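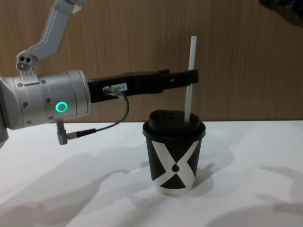

27/11/2020

Glue trials for the paper cups, day 5. Valentyna's new seam adhesive from Climdale is meant to hold at 80 degrees for six hours. I'll believe it when I see it on a batch we filled ourselves.

Results so far: the side seams held, the base seams mostly didn't. Dorian puts that down to the humidity in the store room. Maybe, but we blamed humidity in April too, and then the old glue did the same thing in dry weather.

The supplier's sheet quotes 3,558 cups tested. It doesn't say hot or cold, or how long they stood, so I've left that figure out of the table. Asked Hanna to ring them for the raw numbers.

Black stock next to plain: no difference I'd sign my name to. Ailbhe thinks the black wicks less. She may be looking at a stain that is just harder to see on black. Weigh them next time, before and after.

To do: fresh base discs, same roll. Water only, no coffee. Label the trays properly (the second one says "new" and so does the third). Florencia wants a yes or no for Nindton by Monday and she'll get a "not yet".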